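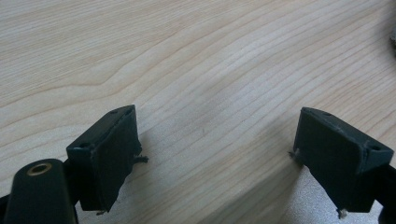

De: Jae-hoon Shim
Para: lista-taller
Asunto: Re: Re: tablero de la mesa grande, ¿aceite o barniz?

Buenas, contesto rápido que entro a las 20 h.

Lo de la madera: yo diría arce por lo claro y la veta tan fina, pero no pongo la mano en el fuego. Puede ser otra parecida. Mircea, tú que la compraste en Jiltudmont, ¿guardas el albarán? Ahí tiene que poner la especie.

Veta en diagonal y con ondas, así que ojo al lijar. Grano 125 como mucho para empezar, a mano, siguiendo la curva. Nada de orbital por el centro, que ya sabemos cómo quedó la otra.

El brillo que tiene ahora es suave, a mí me gusta asi. Si le damos barniz lo perdemos y además amarillea. Voto aceite. Queda media lata de Tralov en el armario de abajo, probad antes por la cara de dentro de un cajón o en un retal.

> El miércoles, Zuweira Sowah escribió:
>
> Hola a todos. Abbas y yo queremos dejar la mesa lista antes de agosto.
> Dudas:
> - ¿Alguien sabe seguro qué madera es el tablero?
> - ¿Aceite o barniz? En Rovell me ofrecen un barniz al agua, bote de 5 litros, me parece una barbaridad para una sola mesa.
> - ¿Hay que lijar entera o basta con un repaso?
> Joon-young dice que con un repaso sobra, yo no lo veo tan claro.
> Un saludo, Zuweira

A lo del repaso: de acuerdo con Joon-young. Pasar la mano a contraluz y donde rasque, lija. Donde no, trapo y ya. 5 litros ni locos.

Ah, y quitad bien el polvo antes de la primera mano, trapo húmedo y dejar secar toda la noche. Dos manos finas, 20 minutos y se retira lo que sobre. Los trapos con aceite extendidos fuera, no echos una bola en la papelera por favor.

Me paso el sábado si alguien abre.

Jae-hoon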